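Visita às portas abertas da Larkex: os robôs já arrumam a casa?

Publicado em 19 de outubro de 2019

A Larkex abriu as oficinas ao público durante uma tarde e eu fui. A inscrição era gratuita, feita no sítio da empresa em setembro, e dava direito a uma volta pelos laboratórios, uma sessão de perguntas e um café que acabou cedo. Éramos 35 no meu grupo, o que em corredores estreitos é gente a mais. Quem ficou atrás ouviu metade.

Fui com uma pergunta simples. Há anos que leio que as máquinas vão dobrar roupa, esvaziar a máquina da loiça e repor prateleiras. Queria saber em que ponto isso está, visto de perto e sem música por trás.

A visita começou pelo armazém, onde a Farnivetti tem uma linha de separação de encomendas montada para ensaios. Esta parte funciona. As caixas chegam num tapete, são lidas e desviadas para a saída certa. Disseram-nos que a linha trata 226 caixas por hora com uma pessoa a vigiar. São todas de cartão, todas fechadas, e só há três tamanhos. Quando alguém perguntou pelos sacos de plástico mole, a resposta foi que esses ainda vão à mão, numa mesa ao lado.

Depois subimos ao primeiro andar, à parte dedicada às tarefas de casa. Confesso que esperava uma cozinha a fingir, com lava-loiça e armários. Há de facto um canto assim, mas estava fechado por obras. O que se visita são bancadas, e em cada uma trabalha-se um pedaço pequeno de uma tarefa grande. Numa delas, pegar em coisas soltas dentro de um recipiente. Noutra, abrir gavetas. Noutra, panos.

A bancada dos panos foi a que me deixou mais dúvidas. O braço agarra um canto da toalha, levanta-a, e procura o outro canto com uma câmara. Vimos três tentativas. Na primeira dobrou-a ao meio, torta mas dobrada. Nas outras duas largou-a. A técnica explicou que um pano nunca cai duas vezes da mesma maneira e que isso obriga a máquina a recomeçar a conta do princípio. Uma toalha levou 7 minutos. Em minha casa leva uns segundos, e a pessoa que o faz está a ver televisão.

As gavetas correram melhor. O puxador era sempre o mesmo, é certo, e a gaveta estava vazia.

Passei mais tempo na bancada do recipiente, que é a que mais se aproxima do trabalho de loja: tirar uma peça de um monte, sem estragar as outras, e pousá-la noutro sítio. São blocos retangulares, uns verde-escuros e outros castanho-avermelhados, dentro de uma caixa cinzenta aberta em cima, presa com molas de pontas cor de laranja. Parece fácil e explicaram-nos porque não é. Um bloco encostado a outro não deixa espaço para o dedo da garra. Um bloco junto à parede só se apanha por certos lados. Os reflexos no fundo também confundem a câmara.

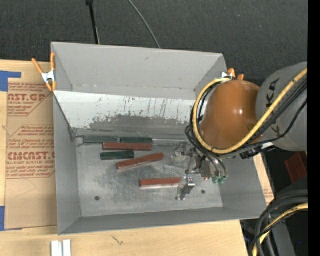 Baldursdóttir comentou que para repor uma prateleira de supermercado isto ainda não serve, porque ali ninguém vai trocar a mercadoria por blocos retangulares, e que uma alface ou um pacote de arroz meio vazio davam cabo da demonstração em dois minutos. A técnica não discordou. Respondeu que o objetivo deste ano é chegar a mais de 80 por cento de pegas certas à primeira, só com blocos, e que os objetos moles ficam para depois.

Perguntei quem decide que uma pega foi certa. É contada como certa se o objeto sai da caixa e não cai até ser pousado. Se bater noutro pelo caminho, conta na mesma. Numa loja com frascos de vidro a contagem teria de ser outra.

A última paragem foi a sala da Fosier, que faz aspiradores e quis mostrar um modelo que também apanha objetos do chão antes de limpar. Apanhou uma meia e uma bola de ténis. Contornou um cabo de carregador. Um senhor do grupo quis pôr as chaves de casa no chão e não deixaram – o seguro não cobre, disseram. O preço ainda não está decidido.

Na sessão de perguntas falou-se bastante de emprego e pouco de prazos. À pergunta direta sobre quando haverá uma máquina que arrume uma cozinha normal, de uma família normal, a resposta foi que não dão datas. Pareceu-me melhor resposta do que a que dão os vídeos de apresentação.

Para quem quiser ir: a próxima abertura será anunciada no sítio da Larkex. O estacionamento é pequeno e enche logo. Convém escolher o primeiro turno, que apanha as bancadas todas a trabalhar, e ficar perto de quem guia. O elevador só leva quatro pessoas de cada vez e o grupo não espera.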